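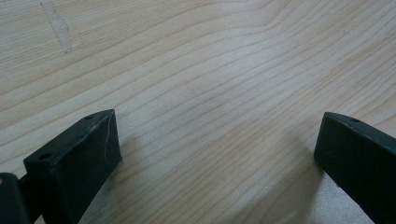

## Table swap and hall news

Quick one this month, running behind on everything.

The table swap is back. Saturday, doors at 9 a.m., Saseck hall, side entrance again as the front steps are still taped off. Bring a table, take a table. Desks and benches count. Chairs only if they come with a table – we got stuck with a lot of odd chairs last time and the closet is full.

How it works, for new people:

- Drop off between 9 and 10:30. Tag it with your name and the size.
- Browsing from 10:30. Swapping starts at 11, not before, please.
- Anything left at 2 goes home with whoever brought it. We can't store it. Really.

Bare wood is welcome. So is painted, stained, scratched, whatever. Wobbly is fine if you say so on the tag. No glass tops this time and nothing with live woodworm (yes, we have to say it).

Entry is $8 a household, kids free. Cash is easier, the card reader drops out near the kitchen. Last swap brought in $393, and most of that went on the new hall heaters, which are in and working. Bit noisy. You get used to it.

### Getting stuff there

The Kirui Street lot holds 69 cars and fills up fast once soccer starts. If you're unloading, pull up to the side door, unload, then move. Blankets and straps can be borrowed at the door, bring them back the same day. Four blankets never made it back in the spring – check your trunks.

If you don't have a car big enough, the Birkine van is doing a morning run. Put your address on the sheet by the mailboxes before Thursday evening. Ground floor pickups only, the driver can't do stairs alone.

### Finishing talk at noon

Half an hour on oil versus wax versus just leaving it alone, for pine and other soft woods mostly. Givico is giving us sample tins, more than 200 of them, so take a couple. Rags provided. Used oily rags go in the metal bin outside, NOT in the kitchen trash. They can catch fire on their own. Wear something old.

### Other bits

Soup and rolls from noon until they run out. Veggie chili too. If you can bake, the sheet is next to the van sheet, we have lots of brownies promised and no pie at all.

Library cart is moving to the back hallway starting next week. Still free, still no encyclopedias.

The Monday sewing group is off until the lights in room two get fixed. Should of been done already, sorry. Will put a note on the door when it's back on.

Lost and found: one green umbrella, a kid's left boot, reading glasses in a brown case. Ask at the desk.

Next newsletter when I get to it. Items to the usual adress or in the box by the door.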